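Wornadau 食卓片付けデータセット データカード

版: 1.2
最終更新: 2021年3月31日
作成: Morum 家事自動化グループ
配布形式: エピソード単位のアーカイブ(映像、関節角、グリッパー開度、注釈) 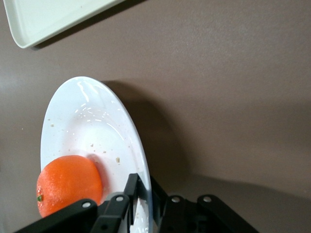 Wornadau は、食後のテーブルの片付けをロボットアームに行わせるための操作データと、その評価結果をまとめたものです。家庭の家事のうち「食器と食べ残しを分けて、それぞれの置き場所へ運ぶ」という一工程だけを扱います。食器洗い、床掃除、洗濯物などは対象外です。

このデータカードは、データを学習や評価に使う人と、家事ロボットが現時点でどこまでできるのかを数字で確認したい人に向けて書いています。先に結論を知りたい場合は「5. 評価結果」と「6. 現時点でできること、できないこと」を読んでください。

1. 概要

収録エピソード数: 1,916
うち遠隔操作による収録: 1,262
うち学習済み方策による自律実行の記録: 残り全部
評価用に固定した試行: 520(上記とは別に収録、学習には使用不可)
言語注釈: 日本語および英語
収録場所: Morum の実験室内に設けた食卓区画、および協力先 Cistivari の従業員休憩室

遠隔操作の記録と自律実行の記録は、フォルダーを分けて格納しています。自律実行の記録には失敗したものも含まれます。成功例だけを使いたい場合は、メタデータの result 欄で絞り込んでください。初版では失敗例を除いて配布していましたが、利用者から失敗の記録も必要だという意見が多く、1.1 版から含めるようにしました。

2. 作業の定義

1エピソードは、食卓の上に食器と食品がいくつか置かれた状態から始まります。操作者または方策は、次の順で作業を進めます。

手順1 果物など、そのまま保存できる食品を皿から取り、保存用の容器または指定のトレーに移す。
手順2 皿の上の食べかすを、卓上の小型ごみ受けに落とす。
手順3 皿を回収位置まで運ぶ。
手順4 カトラリーがあれば回収用の筒に入れる。
手順5 アームを待機姿勢に戻す。

エピソードによっては、一部の手順だけを収録しています。どの手順が含まれるかは steps 欄に番号で入っています。手順1だけの短いエピソードが最も多く、手順1から5まで通したものは全体の中では少数です。

手順2の「落とす」は、皿を傾けて落とす方法と、小型のへらで払う方法のどちらも認めています。操作者には方法を指定していません。方策の学習ではこの混在が問題になることがあるため、method 欄に tilt または scrape を記録しました。両方を使ったものは mixed です。

3. 収録方法

3.1 機材

アームは卓上設置型の単腕です。エンドエフェクターは平行リンク式の二指グリッパーで、指先のゴムパッドは収録期間の途中で一度交換しています。交換の前後は pad_version 欄で区別できます。交換後のほうが摩擦が大きく、滑らかな果物を持ったときの把持力の値が低めに出ます。両者を混ぜて力の閾値を学習させる場合は注意してください。

映像は手首側のカメラと、天井側の固定カメラの二系統です。天井側は、Cistivari での収録分に欠落があります。休憩室の天井に固定器具を取り付けられない期間があったためで、該当エピソードでは overhead_available が false になっています。

3.2 操作者

遠隔操作は、社内の複数名が交代で担当しました。操作者には通し番号を割り当て、operator_id 欄に入れています。氏名その他の個人情報は含みません。習熟度には差があり、番号の若い操作者ほど収録初期の、動作がぎこちない記録を多く含みます。

3.3 食器と食品

食器は市販の白い皿を中心に、浅い椀、マグカップ、長方形のトレーを使いました。柄物の皿は少数です。白い皿に偏った理由は調達の都合によるもので、意図した設計ではありません。

食品は実物です。柑橘類、りんご、パンの切れ端、焼き菓子のかけら、茹でた野菜などを使いました。樹脂製の食品サンプルは使用していません。予備収録の段階では樹脂製も試しましたが、重さと表面の摩擦が実物とかけ離れており、学習した方策が実物の柑橘を取り落とすことが続いたため、全て廃棄しました。

汁物、生肉、生魚は含みません。

3.4 照明

実験室では天井照明のみ、天井照明と卓上照明の併用、窓からの自然光のみの三条件で収録しました。休憩室は通常の室内照明のままです。皿の釉薬に照明が映り込むエピソードは多数あり、除外していません。家庭の食卓では避けられない条件だと判断しました。

4. データの構成

4.1 フォルダー

teleop/ 遠隔操作の記録
auto/ 自律実行の記録
eval/ 評価用試行
meta/ エピソード一覧、操作者表、機材の変更履歴
tools/ 読み込みと簡易表示のスクリプト

4.2 主な欄

episode_id: 通し番号。欠番があります。
steps: 含まれる手順の番号。
method: tilt、scrape、mixed、none のいずれか。
result: success、partial、fail のいずれか。
fail_reason: 失敗理由の符号。4.4 を参照。
operator_id: 操作者番号。自律実行では空欄。
policy_id: 方策の識別子。遠隔操作では空欄。
site: morum または cistivari。
lighting: 照明条件。
pad_version: 指先パッドの版。
overhead_available: 天井側映像の有無。
instruction_ja、instruction_en: 作業指示文。

episode_id の欠番は、収録後の点検で映像と関節角の時刻がずれていると判明し、取り下げたものです。再収録はしていません。

4.3 指示文の例

「みかんをトレーに移してください」
「皿の食べかすを捨ててから、皿を右側に寄せてください」
「果物だけ残して、ほかを片付けてください」
「皿を下げてください」

最後の例のように、皿の上の食品について何も言わない指示文もあります。食品が残ったまま皿を下げてよいかどうかは人によって判断が分かれるため、注釈者には「保存できる食品が載っていれば先に移す」という規則を渡しました。この規則に沿っていない遠隔操作の記録が若干残っており、result は partial としています。

4.4 失敗理由の符号

DROP: 持ち上げた物を途中で落とした。
MISS: 指が対象に届かないまま閉じた。
PUSH: 対象を押して動かし、把持できなくなった。
RIM: 指先が皿の縁に当たり、皿が動いた。
RESIDUE: 食べかすが皿に残った。
SPILL: 食べかすがごみ受けの外に落ちた。
TIME: 制限時間を超えた。
STOP: 安全のため人が停止した。

一つのエピソードに複数の符号が付くことがあります。符号は起きた順に並べています。

5. 評価結果

評価は、固定した520試行を二つの方策に割り当てて行いました。一つは Morum が学習させた模倣学習の方策、もう一つは Egilsson が公開している汎用方策を、teleop/ の記録で追加学習したものです。以下では前者を M 方策、後者を E 方策と書きます。食器と食品の配置は、両者で同じになるよう、卓面に投影した目印に合わせて置き直しています。

手順ごとの傾向を以下に記します。成功率の表は meta/ の eval_summary にあります。

手順1(食品を移す)
両方策とも、ほかの手順に比べて高い成功率を示しました。果物が皿の中央付近にあるときはほとんど問題が起きません。失敗は、果物が縁に寄っている配置に集中しています。指を差し込むときに先端が皿の縁に触れ、皿ごと回ってしまう型です(RIM)。E 方策は一度離れてやり直す動作を見せますが、M 方策はそのまま押し続けることが多く、PUSH が続けて付きます。

手順2(食べかすを落とす)
最も成績が悪い手順です。大きなかけらは落ちても、細かい粒が残ります。手首側の映像では粒が数画素にしかならず、照明の映り込みと区別できていないと考えられます。映り込みを粒と誤認し、何もない箇所をへらで払い続けて TIME になった試行もありました。人間の操作者でも、映像だけを見て作業した場合には RESIDUE が増えます。

手順3(皿を運ぶ)
空の皿であれば、どちらの方策でも安定しています。椀はやや劣り、マグカップは取っ手の向きに左右されます。

手順4(カトラリー)
フォークとスプーンでは差がほとんどありません。薄い金属のナイフは卓面に密着するため、MISS が目立ちます。

手順1から5までの通し
途中で一度も人が介入せずに終えられた試行は少なく、実用になる水準にはありません。手順ごとの成功率を掛け合わせた値よりも、通しの成功率は低くなります。前の手順でずれた皿の位置が、次の手順に影響しています。

6. 現時点でできること、できないこと

家事の道具として見た場合の評価を、想定される質問の多い順に書きます。

食卓の片付けを任せられるか。任せられません。目を離さずに見ていて、失敗したときに手を出せる人がいることが前提です。それなら自分で片付けたほうが早い、というのが Cistivari の休憩室で試用した方々の一致した感想でした。

人より速いか。遅いです。果物を一つ移すだけの作業でも、人の手なら考えずに終わるところを、接近、位置合わせ、把持、持ち上げ、移動と段階を踏みます。

食器を割るか。収録期間中に破損はありました。ほとんどは遠隔操作の初期で、皿を高い位置で放したことによるものです。評価では把持高さに上限を設けているため、破損は起きていません。上限を外した場合の結果は確認していません。

果物を傷めるか。柑橘類とりんごについては、目で見てわかる傷はまれでした。熟した柿は予備収録で潰れたため、対象から外しました。

部分的に役立つ使い方はあるか。乾いた固形の食品を決まった容器に集める作業に限れば、休憩室のように同じ食器が毎日並ぶ場所では検討の余地があります。家庭では食器の種類も置き方も日ごとに変わり、本データの範囲では判断できません。

7. 既知の偏りと制限

白い皿に大きく偏っています。柄物の皿、ガラスの皿での性能は、本データから推定しないでください。

卓面は単色が中心です。ランチョンマットや新聞が敷かれた食卓は含みません。

二指グリッパーのみの収録です。吸着式や多指ハンドへの転用は検証していません。

操作者は全員右利きです。皿を右側から扱う動作が多く、左側に障害物がない配置に有利な方策になりがちです。

食品の種類は冬の収録分に柑橘類が多くなっています。12月の収録分だけを取り出すと、特にその傾向が強く出ます。

人の手が卓上に入る場面は含みません。人と同時に作業する用途には使えません。

8. 推奨する使い方

果物など単体の把持を学習させる場合は、steps が 1 のみのエピソードから始めてください。手順2を学習させる場合は、method を tilt か scrape の一方に揃えることを勧めます。混在のまま学習させた方策は、皿を持ち上げかけてへらを取りに行くといった中途半端な動作をしました。

学習曲線を見るための部分集合として、teleop/ から1,000エピソードを抜き出した一覧を meta/subset_1000 に置いています。操作者と照明の割合は teleop/ 全体に合わせてあります。

eval/ は学習にも、ハイパーパラメーターの選択にも使わないでください。調整には auto/ の一部を検証用に分けて使えます。

9. 変更履歴

1.2 fail_reason に RIM を追加し、従来 PUSH としていたものを付け直し。英語の指示文の誤記を修正。時刻ずれのあるエピソードを取り下げ。
1.1 失敗したエピソードを追加。Cistivari 収録分を追加。
1.0 初版。

10. 利用条件と連絡先

研究および社内評価の目的であれば無償で利用できます。再配布する場合は、このデータカードを同梱してください。製品の性能表示に本データの成功率を引用することは認めていません。

誤りの報告は、配布ページの報告欄に episode_id を添えて送ってください。映像の不具合は、該当する時刻も書いてあると確認が早く済みます。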